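Joining two wooden boards at a right angle with dowels

Funita workshop pages – Boards and panels
Last checked January 2020

This page covers a plain dowelled corner joint between a larger board and a smaller one. We use it for book stands, small shelves, desk risers and the ends of the Gindon hall bench. There are no screws to see afterwards and the tools are ordinary ones. If you have never drilled into the edge of a board before, practise on offcuts first.

The instructions assume a flat bench. Ours is grooved aluminium, and a few of the steps make use of the grooves. Where a solid wooden bench needs a different method, we say so.

What you need

One large board and one smaller board of the same material
8 mm fluted dowels
8 mm brad point drill bit, and masking tape or a depth collar
Dowel centre points, also 8 mm
Drill, with a stand if you own one
Try square and a sharp pencil
Wood glue, ordinary interior type
2 long clamps (we use Dreßler bar clamps, but any that reach across the large board will do)
Scrap wood for packing
Medium and fine abrasive paper
Sunell hard oil, or whatever finish you prefer
Damp cloth

Choosing the boards

Take both boards from the same sheet if you can. The colour will match better and so will the thickness, and a slight difference in thickness shows badly on a corner. If they come from different sheets, put them edge to edge on the bench and run a fingernail across the meeting line.

Check each board for flatness by laying it down and pressing on opposite corners. If it rocks, turn it over and try again. A gentle bow along the length of the large board can be pulled straight in the clamps. A twist can't, and the board is better kept for something else.

Look at the surfaces in low light from the side. Pale boards often have darker patches that don't show under a ceiling lamp. Most are only colour, but glue splashes and greasy fingerprints can look much the same until the oil goes on, and then they stand out. Sand a suspicious patch lightly with fine paper. If it fades, sand the whole face so that it stays even. If it doesn't change at all, it is in the wood, and you can decide whether to put that face on the inside.

The edges matter more than the faces. The joint is only as good as the straight edge on the smaller board. Hold the try square against it in several places along its length and look for light under the blade. A rough saw cut can be cleaned up with abrasive paper wrapped round a flat block. Work along the whole edge in long strokes and don't stop at the high spots, or you will make hollows.

Laying out

Clear away loose fixings and other small bits before putting a board down, particularly on metal. A washer left under a board will dent it as soon as you lean on it. Vacuum the grooves too. Swarf sits in them and comes up again with the sawdust.

Put the large board down with its best face underneath, on a clean sheet of card if the finish matters. Let one long side hang over the bench a little so the clamp jaws can get round it. Bring the smaller board up and stand it roughly where it will go. You are not measuring anything yet, only seeing which way round the boards look best and whether the joint will be easy to reach from both sides.
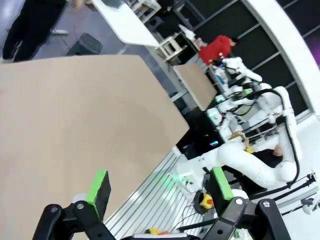 Larger board over the grooved aluminium, smaller board tilted further back.

When you are happy with the arrangement, mark it. Draw a pencil triangle across the meeting line so that half of it falls on each board. However many times you turn the boards over after that, the triangle will tell you how they go back together. Write "in" on each inside face as well. It sounds fussy, but a dowelled joint drilled on the wrong face can't be rescued without plugging the holes.

Marking the joint line

Measure in from the end of the large board to where the smaller one will stand. Square a line across at that distance, then square a second line the thickness of the smaller board further on. The edge of the smaller board has to sit exactly between the two.

For the thickness, hold the smaller board upright against the first line and mark from the board itself. A ruler is less reliable here. The nominal thickness on the label is often not the real one, particularly if the board has been sanded at the mill.

Draw a centre line between the two. This is where the dowel holes will go in the large board. Press lightly with the pencil. Deep lines catch the oil and have to be sanded out.

Drilling the edge of the smaller board

Always drill the edge first and transfer the positions to the face afterwards. It is much easier to match a face to an edge than the other way round.

Mark the dowel positions along the centre of the edge. On a narrow shelf we use 3 dowels: one in the middle and one towards each end. Keep the outer ones well in from the corners, where the wood can split. Wider boards need more.

Clamp the board upright. On a grooved bench you can bolt a stop into the track and clamp the board flat against it. On a wooden bench, use the vice, or clamp the board to the side of a heavy box. The board must not move at all while you drill.

Wrap a piece of tape round the bit to show the depth. Half the length of the dowel plus 2 mm is right for the edge. The extra space gives the glue somewhere to go. If the hole is too shallow the dowel will bottom out and the joint won't close, and by then everything has glue on it.

Start each hole slowly with the point of the bit in the pencil mark. Look along the drill from the end of the board as well as from the side. Leaning to one side is the usual fault. If you have a helper, ask them to watch one direction while you watch the other. Blow the dust out and check each hole with a dry dowel. It should push in by hand with a little resistance.

Transferring the positions

Drop a dowel centre into each hole. Lower the edge of the smaller board on to the large one, between the two pencil lines. Check the triangle. Check that the long sides are flush. Then give the top one firm tap with a mallet over a piece of scrap.

Lift the board straight up. There should be a small clean dent for each dowel, all on or very near the centre line. If they are all off by the same amount, trust the dents and redraw the pencil lines. If only one is off, its hole was drilled at an angle. Plug it with a glued dowel, trim it flush when dry, and drill again.

Drilling the face of the large board

Move the tape on the bit. The holes in the face have to be shallower, and you want at least 3 mm of wood left underneath. Drill one in an offcut of the same thickness and look at the back for any bulge before you touch the board itself.

Put a flat piece of scrap under the large board where you are going to drill. Grooved aluminium supports a board well in general, but the wood directly over a groove has nothing beneath it and can flex. The scrap cures that and also saves the bench if the tape slips.

The dowels will stand further into the edge than into the face, so check the total. Add the two hole depths together. The dowel must be a little shorter than the sum. If it isn't, cut it down and put a small chamfer on the cut end.

Dry fit

Put the joint together without glue. Use slightly sanded dowels for this, or you may not get them out again. Push the boards together by hand and finish with a clamp. The joint should close all the way along.

A gap at one end usually means a hole that is too shallow. A gap all along one side means the edge isn't square. Take it apart and put it right at this stage. Glue fills very little, and clamping a bad joint harder only bends the boards.

Gluing

Have everything within reach before opening the glue: dowels, clamps, packing, square, damp cloth. Run a little glue round the inside of each edge hole with a thin stick and tap the dowels in. Then put glue in the face holes and a thin line along the edge. Bring the boards together.

Set the clamps with packing under the jaws, or they will leave marks. Tighten each a bit at a time, going from one to the other. Check the inside corner with the square as you go. If it has closed up or opened out, shift the clamp jaw slightly towards the side that needs pulling in and tighten again.

Wipe off the squeezed-out glue with the damp cloth while it is soft. Get into the inside corner with the end of a stick wrapped in the cloth. Glue left on the surface will show as a pale patch under oil. Leave the work in the clamps for nearly 9 hours, or overnight if that is easier. In a cold workshop, overnight is the minimum.

Sanding and oiling

Sand the faces with medium paper and then fine, always along the grain. Take the sharpness off the outside edges with a couple of light strokes. Leave the edges at the joint alone. Remove the pencil marks now, including the triangle.

Wipe off the dust and put on the first coat of Sunell with a lint-free cloth. Keep it thin. Rub off whatever hasn't soaked in before it turns sticky, let it dry as the tin says, rub down lightly with fine paper and apply a second coat. The end grain will take more than the faces. Oily cloths should be laid out flat to dry outdoors before they go in the bin, as they can catch fire if left in a heap.

If you don't have enough clamps

A wide strap with a ratchet will do for small pieces, with card under it at the corners. Heavy books work on a book stand, provided the smaller board is held upright between two square blocks. Check it again with the square a few minutes after putting the weight on. Joints tend to creep while the glue is fresh.

Related pages
Cutting boards down by hand
Fitting a back to the Gindon hall bench
Filling and plugging old holes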